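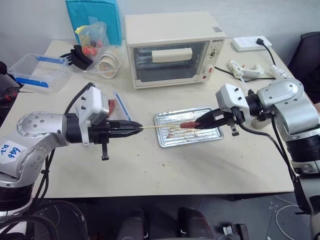

The Rukwood laboratory has completed the second stage of its kitchen recording program, carried out jointly with Stillotis. Operators guided paired arms through 700 examples of food preparation, among them threading meat onto a skewer over a baking tray. Reviewers have accepted 400 of these for training the Ukeo learning system; a further 92 will be recorded again with revised instructions. Recording resumes in June — staff wishing to train as operators should apply to the laboratory office by noon on Thursday.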